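Kitchen cell, September, notebook 41
Written up at the bench. Minoru K. and Graciela, please scribble on this wherever I've got it wrong.

Came in at 8:15 to finish what Sayaka and I started on the gripper cable. The arm was throwing a position warning on wrist turns, nearly always near the end of travel, and I'd half convinced myself it was the encoder. Sayaka said look at the cable first. She was right! The tie nearest the wrist had been pulled down so tight that the cable had no slack left at full rotation, so every big turn was tugging on the connector. Cut it off, put a loose wrap on instead, left a hand's width of slack, and ran the wrist both ways at low speed. No warning. I was so pleased I ran it again for the fun of it.

Next was the overhead camera, which needed its offsets redone (I'd leaned on the mast getting at the cable - my own fault). We check it against the holes in the tabletop, which beats the paper targets we used to tape down.
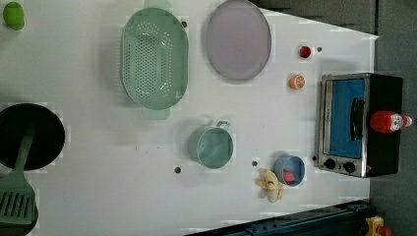 Table from overhead, usual kitchen set out, toaster oven on the right.

Offsets are saved as Landeg 394. The old file is still there if anybody wants to compare, but please don't load it by accident like I did in the spring.

With the camera sorted I moved on to the gripper. Wiped the fingers with alcohol, checked the finger screws with the small driver, and found one that took a quarter turn. Not loose enough to rattle, but I like knowing. Thread locker is in Mayu's drawer, second one down, and we're nearly out of it.

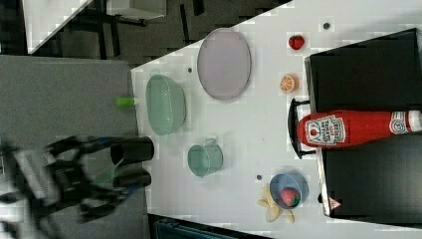 Do the finger pads have to be swapped every time the gripper comes off?
Only when they're glazed or nicked; otherwise clean them, put them back on the same fingers and log the cycle count.

Count at this service was 2064. The last set of pads came off at 1000 and looked much worse than these do, so the softer closing speed Minoru Honda talked us into is paying off. Lovely to see that in the parts and not only in a plot.

After lunch, slow moves over the table with the new cable routing. I stood with my hand on the stop and watched the big loop of cable the whole way - it swings wide, but it swings freely, and I couldn't find a pose where it went tight.

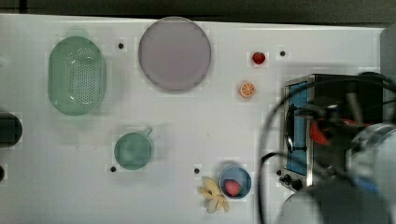
Still to do
Order thread locker, two bottles.
Ask Graciela whether the Vovari ties come in a wider size. The narrow ones are too easy to overtighten.
Repeat the wrist test at full speed with Sayaka here.
Copy Landeg 394 to the shared drive.
Put the slack measurement on the service sheet so the next person doesn't have to guess at it.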